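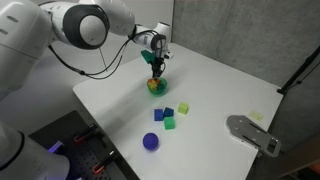

Page last changed: August, 12 revisions

Small colored cubes and a see-through bowl – how do you store and clean them?

Posted by ciswood_table

I have a set of small cubes in mixed colors that we use for sorting and counting games on a white table. Right now they go in a little green bowl you can see through, with the orange and yellow pieces gathered on one side, and there are always a few left out in front of it. The blue and the navy get mistaken for each other all the time under our lights. I have 59 cubes in all and the bowl only takes a small pile. Should I get a bigger bowl or split them up? Also, what do you wash them with? Mine get handled a lot.

3 replies

Posted by Lavoie

Split them up. I use a shallow tray with dividers from Dremico, one color to a section, and keep the bowl for whatever is in play. Put the navy at the opposite end from the royal blue. On a white table you can tell them apart if they are side by side, but one alone is hard to call.

For washing, warm water and a drop of dish soap in a mesh bag. Swish for some 30 seconds, rinse, and spread them on a towel overnight. Don't put them in the dishwasher. Mine came out with dull faces and two of them went down by the heating element.

Posted by galleck_mom

bigger bowl. they end up all over the table anyway

Posted by tray_and_bin

I'd keep the small bowl too. A deep one means digging for the color you want, and the ones at the bottom never get used. If you do buy a tray, measure a cube first – the sections in the Galleck one were too narrow for mine and I had to send it back. The wider version is item 1295 in their list.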